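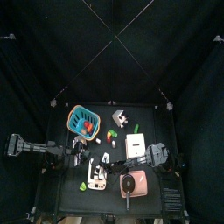

그림 1. 짙은 회색 천을 깐 탁자 위의 소꿉 채소와 주방 놀잇감

4주차 유인물: 소꿉 주방으로 배우는 분류와 정리
담당 Janka Vrabec

지난주에 블록 정리를 하면서 "색깔로 모을까요, 모양으로 모을까요" 하고 다들 한참 옥신각신했지요? 그 얘기를 이번 주에는 부엌으로 가져가 봅니다. 저는 소꿉 주방 수업을 제일 좋아해요. 어른들도 자기 집 부엌 습관이 그대로 나오거든요(냄비 뚜껑을 따로 모으는 집과 냄비에 얹어 두는 집, 이건 정말 안 바뀝니다).

1. 먼저 어디서부터 볼까

그림 1에서 제일 쉬운 건 바구니예요. 주황색 테두리를 두른 청록색 바구니에 빨간 고추와 주황색 당근이 들어 있으니, 보자마자 "아, 채소 바구니구나" 하게 되죠. 그런데 같은 바구니에 작은 황갈색 놀잇감이 하나 더 있습니다. 이게 무엇이냐에 따라 바구니 이름이 달라져요. 먹을거리라면 '음식 바구니'라고 하면 되고, 채소만 담기로 했다면 자리를 옮겨야 합니다. 여러분은 어느 쪽인가요? 저는 이름을 넓게 붙이는 편입니다. 이름이 좁으면 아이들이 물건 하나 들고 한참 서 있더라고요.

바구니 밖의 초록 채소도 같이 생각해 보세요. 바구니에 넣어 줄 건지, 요리하려고 꺼내 둔 걸로 볼 건지요. 수업 시간에 이 질문을 하면 꼭 반반으로 갈립니다.

2. 분류 기준 세우기

교재로 쓰는 Edent 활동집에는 기준이 네 가지 나와요. 색, 크기, 재료, 쓰임. 저는 소꿉 주방에서는 쓰임을 먼저 권합니다. 탁자 가운데에 모인 초록, 노랑, 빨강 조각을 색으로만 나누면 한 조각씩 다 흩어져 버려요! 쓰임으로 보면 음식 놀이에 쓰는 조각이라는 한 묶음이 될 수도 있고요. 달걀 모양의 하얀 놀잇감도 바로 곁에 있으니 같이 묶어 볼 만하죠.

반대로 색 기준이 빛나는 때도 있어요. 세 살 안팎의 아이들과 할 때는 "초록색 찾아볼까?"가 훨씬 잘 통합니다. 그림 1만 해도 선명한 초록 채소가 있고, 앞쪽에는 연둣빛 쐐기 모양 조각이 있어요. 둘을 같은 초록으로 칠 건지 아닌지로 십 분은 거뜬히 이야기할 수 있습니다.

흰색은 골칫거리예요. 하얀 상자, 달걀 모양, 검은색과 회색 버튼이 달린 하얀 소꿉 가전까지 전부 흰색으로 모으면 모아 놓고도 쓸모가 없습니다. 제가 Plakura 놀이방에서 처음 수업할 때 딱 이렇게 했다가 다음 시간에 물건 찾느라 혼났어요. 그 뒤로 흰색은 무조건 쓰임으로 나눕니다.

3. 조리 도구의 자리

검은 프라이팬이 분홍색 직사각형 쟁반 위에 올라가 있죠. 저는 이런 쟁반을 참 좋아합니다. 쟁반 하나가 "여기가 불 쓰는 곳이야"라고 말해 주니까 선반에 이름표를 붙이지 않아도 돼요. 다만 손잡이가 길어서 쟁반 밖까지 나와 있는 건 한번 이야기하고 넘어갑시다. 진짜 부엌에서는 손잡이를 어느 쪽으로 돌려 둘까요? 지나가다 팔에 걸리지 않게 안쪽으로 돌려 두는 습관은 소꿉으로 배워도 꽤 오래갑니다.

가전은 도구 칸에 넣을지 따로 칸을 줄지 조마다 정해 주세요. Grallton 반에서는 "버튼 있는 것"이라는 칸을 만들었는데, 어른들은 웃었지만 아이들은 한 번에 알아들었답니다.

4. 상자는 물건인가, 그릇인가

제가 해마다 빼먹지 않고 묻는 질문이에요. 검은 무늬가 있는 하얀 상자가 옆으로 누워 있고, 오른쪽에는 작고 어두운 홈이 난 하얀 직사각형 상자가 서 있습니다. 상자를 놀잇감으로 치면 분류할 물건이 늘고, 정리함으로 치면 넣을 자리가 늘어요. 어느 쪽이든 좋으니 시작하기 전에 정하고 들어가세요. 중간에 바꾸면 조 안에서 싸움 납니다(작년 일요일 반, 아직도 기억나요).

5. 조별 활동

인원은 모두 14명이니 둘씩 짝을 지어 주세요. 시간은 대략 73분 잡았는데, 앞부분 이야기가 길어지면 조금 줄어들 수 있습니다.

먼저 그림 1을 보면서 말없이 각자 칸 이름을 적습니다. 칸은 여섯 개까지만요. 그다음 짝과 종이를 바꿔서, 상대가 붙인 이름만 보고 물건을 어디에 넣을지 써 보세요. 내 생각과 다른 칸으로 간 물건에 동그라미를 칩니다. 동그라미가 많은 칸이 이름을 고쳐야 할 칸이에요.

그러고 나서 우리 Espinoza 교구장에 있는 소꿉 세트로 직접 해 봅니다. 선반 너비가 95센티미터라 바구니를 옆으로 죽 늘어놓기엔 빠듯해요. 자주 꺼내는 것을 앞줄에 두고, 뒷줄은 바구니째 당겨 꺼낼 수 있게 해 주세요. 뚜껑 있는 통은 쓰지 맙시다. 뚜껑이 제일 먼저 없어져요.

6. 다음 시간까지

집 부엌 서랍 하나를 골라서 칸 이름을 적어 오세요. 정리하고 적지 말고 지금 그대로요! 창피한 서랍일수록 이야깃거리가 많습니다. 가족 중 한 사람에게 이름만 보여 주고 국자나 병따개가 어느 칸에 있을지 물어본 결과도 한 줄 덧붙여 주시고요.

활동지는 나가실 때 문 옆 파일에 넣어 주세요. 이름 쓰는 것 잊지 마시고요.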